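Sunday's open lab at Stundach was worth the train ride, and I'd have gone just for the coffee. Tomoyo Hoshino walked us through the Lemar project, which teaches robot arms kitchen chores from demonstrations people record with a hand-held gripper. No robot needed for that part — you grab the thing, do the chore, and it films from the fingers' point of view.

Their new result is about which demos to keep. They started with 524 recordings of picking utensils off a stand, and a filter threw out 87 of them for jerky or confused motion. The policy trained on what was left beat the one trained on everything, over 200 trials each. I asked if a smaller set would do, and Tomoyo said they're testing that next (she looked like she already had a hunch!).

The foam on the fingers gets chewed up, by the way. Meron Asfaw told me she doesn't swap the pads at the first tear, so the data includes some worn grip too. Shiny steel is the other headache, with all those reflections moving whenever the hand does.
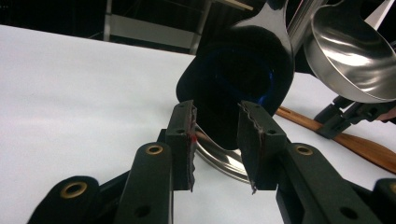
## What I'd like to see next

A stand it hasn't met before, please. All the trials used the same one, and I'd love to know how it copes in my messy kitchen. They're planning another open lab in March, and I've already put my name down.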